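Against the Capsule Closet

May 2018
By the Lollex staff columnist
3 min read

Every spring someone tells me to own less. This year it was a Vedik newsletter promising that a grown adult can get by on 33 items, all of them oatmeal. I tried it. I gave away two bags of clothes and felt terrific until September, when I had to attend a wedding dressed as porridge. 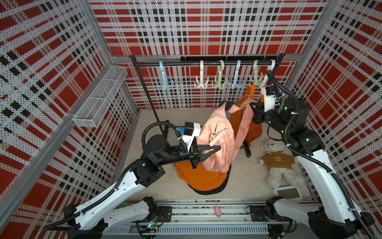 Hangers on a rail against red, black and white plaid.

My trouble with owning less is how much shopping it takes. The old sweater has to go so that the correct sweater can arrive, and the correct sweater costs $273. Zamholm will sell you a box to keep the survivors in. The box has its own waiting list.

My grandmother owned one good coat and a closet of things she might need. She never called it a philosophy. She called it the closet, and you opened it carefully. 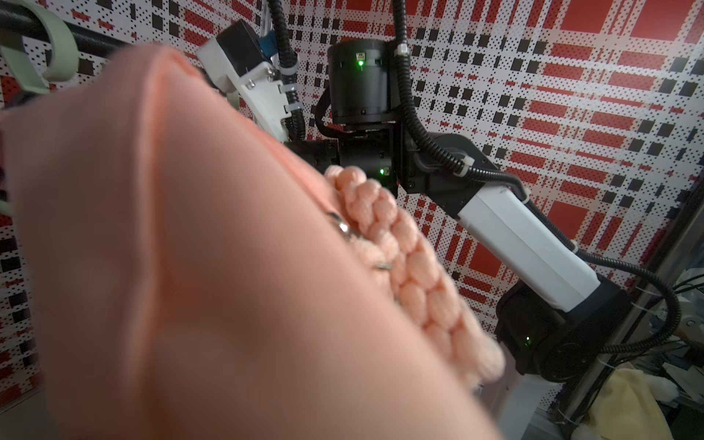 I've kept five bags that do the same job, and I can defend each of them. One is for trips, one is for rain, and the rest are for the mood I'm in when I can't find the first two. A stranger with a label maker would call this clutter. The stranger is welcome to carry my groceries.

So keep the ugly scarf. Keep the pants you'll fit into again or won't. If the door still closes, you're doing fine, and mine closes if I lean on it.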